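September, 7.40am
By Lucyna Szczepańska

Food waste collections will start in Plondden next month after the town council agreed a contract with Statham, the firm that already empties bins in the villages to the north.

The service will cover 2,512 homes in its first stage. Households in Czarnecka Road and the streets behind the station will be added in spring, when a second lorry is due.

Residents will put scraps in a small indoor tub and empty it into a larger lidded bin for the kerb. Collections will be weekly and will take place before 2pm. Meat, bones, tea bags and plate scrapings can all go in, but liquids and packaging cannot. 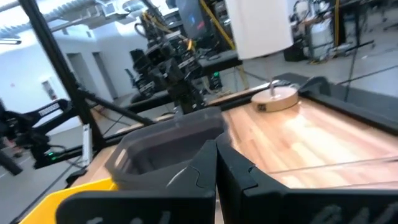

An open-topped grey plastic container with rounded corners.

The council said the scheme would cost 38 pence per household per week, paid from the existing waste budget. General rubbish will still be picked up every fortnight - an earlier plan to move to every three weeks was dropped in the summer after complaints.

Flats above shops are not included for now. The council is still talking to landlords about where shared bins could be kept.

Replacement tubs will be held at the library desk, and each home can have up to 4 rolls of liners a year free of charge.

Comments

marsh_lane: Fine by me but where do I keep another bin? Our front step is full already.

Pete T: We had this where I used to live. Freeze the fish skins until collection day.

Zaser: Any news on garden waste? Still waiting for my brown bin.

Last updated: 11.15am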